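Towel folding, left arm drops out at the corner pinch

pundatar_bench
Two-arm station, Shboul grippers, folding towels. Since we moved to firmware 8 the left arm faults when the fingers close on a corner. It stops dead, holds for a bit, then lets go. The log says overcurrent on the finger motor. It has done it 14 times this week — always the left. I've swapped the finger pads and it's no different.

trinstead
What's your current limit? Ours shipped at 3000 mA and the update put it back to something much lower.

pundatar_bench
Limit is still 3000, I checked that first. Orange towel is the one that sets it off most.

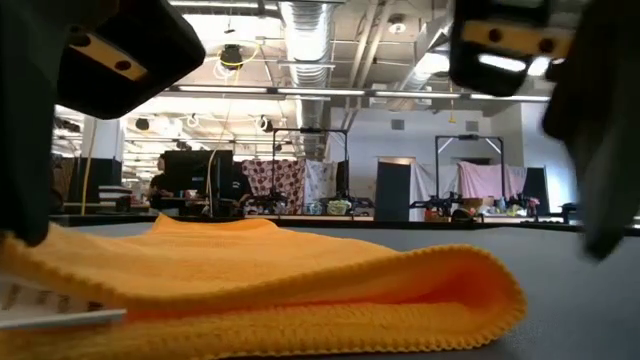
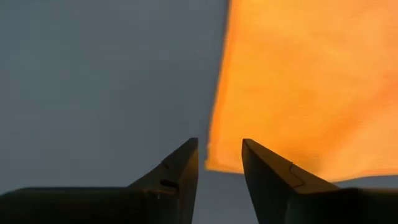

Same orange towel in both, second one is from the gripper camera.

faltley_dave
If the fingertips touch the table before they close, the motor is fighting the table as well as the cloth. Raise your approach height 2 mm and try again.

trinstead
Don't agree. Table contact would show up on the wrist, and he'd get a different code. I'd look at the cable where it bends behind the finger.

Firdevs Bozkurt
Whichever it is, please stop reaching in to free the towel while the arm is holding. Ours let go and then re-homed with no warning, and I got a bruised knuckle out of it. Hit the e-stop first.

faltley_dave
Seconded. The hold state is not a safe state, whatever colour the light is.

pundatar_bench
Fair enough, I've been doing exactly that. Raised it 2 mm and it still faulted on the third towel. Pulling the cable cover off after lunch.

trinstead
Check the connector too while you're in there. Ours was half out.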